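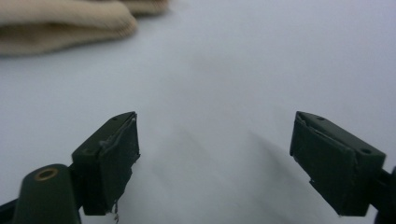 # Maldonado special: stream cut vs. broadcast cut

**offbeat_lateral**

Has anyone lined up the two versions of the Maldonado Theater special? I recorded the Vandon broadcast in May and the Zarar stream went up on Thursday. The stream is 6 minutes shorter. I've accounted for the ad bumpers already, so those aren't in the difference.

What I have so far:

- The opener's introduction is gone from the stream. It starts on the walk-on.
- The airport bit is intact but the laughs between tags are shorter.
- The crowd work with the couple in the balcony is missing completely.
- The closer has a different camera angle on the last line, and I think a different audio take.

The last one is what I'm asking about. The special was shot over 2 shows, early and late. My guess is the broadcast used the late show closer and the stream used the early one.

---

**tallboy_mezz**

I was at the late show. The balcony couple was from that one, so if the stream drops them, it fits with a re-edit leaning on the early show. I couldn't tell you which closer is which. The wording was the same both times according to people who sat through both.

---

**rundown_sheet**

Check the jacket. Performers usually wear the same outfit for both tapings so the footage cuts together, but the collar almost never sits the same way twice. Also check the water glass on the stool. If the level goes up between bits, you've crossed from one show to the other.

---

**offbeat_lateral**

The collar is flat on the left side all through the broadcast closer. In the stream it's flat until the elevator line, folded under for the last two sentences, then flat again at the bow. So the final line is an insert.

---

**kc_dubbing**

A different angle doesn't mean a different show. They had a camera on a track at stage left and another one in the back of the house. Going from one to the other makes a collar look completely different. I'd want audio before I called it an insert.

---

**offbeat_lateral**

Fair. How would you compare the audio? The laugh track is the obvious place to look but I don't have clean files, only a stereo capture of each.

---

**kc_dubbing**

Please don't call it a laugh track unless you mean canned laughter. It's room audio, picked up on hanging mics and mixed under the vocal.

1. Match loudness between the two captures first. The stream will almost certainly be at a different level.
2. Align on a hard consonant in the line before the one you're testing.
3. Flip polarity on one and sum them.
4. If it's the same take, the voice drops way down and you're left with mix differences. If it's another take, nothing cancels.

Lossy compression will leave some residue even on identical takes. Run it on a section you're sure about first so you have a baseline.

---

**tallboy_mezz**

Would the frame rate matter? The broadcast might have been sped up slightly to fit the slot.

---

**kc_dubbing**

Yes, and it would wreck the null test. Measure the same bit from first word to last in both. If the lengths don't match, resample before you do anything else.

---

**offbeat_lateral**

Ran it. The airport setup, up to the first laugh, is the same length in both and cancels well. Then I did the closer. It cancels up to the elevator line and stops canceling after that. The last line is 23 frames longer in the stream.

So it's a separate take for that line, and both versions share everything before it.

---

**rundown_sheet**

That matches the collar. I'd still be careful about saying which show it came from. It could be a pickup shot after the house was let out. That's common on closers if somebody coughs over the button.

---

**tallboy_mezz**

They didn't keep anybody in their seats for pickups at the late show. We were out the door fast.

---

**rundown_sheet**

You don't need people in seats for a pickup. You play the line tight and lay room audio under it from elsewhere.

---

**kc_dubbing**

Disagree on this one. A pickup in a house that size with nobody in it sounds wrong, the decay is too long. Listen to the tail after the last word.

---

**offbeat_lateral**

I can't hear a tail, the applause comes in on top of it. For what it's worth, the Darnik audio release lists the closer separately and their catalog number ends in 2210, same as the broadcast version's entry. I'm going to get that one and null it against both. Will post the result here.

---

**kc_dubbing**

Get the lossless download if they sell it. And post the baseline number too.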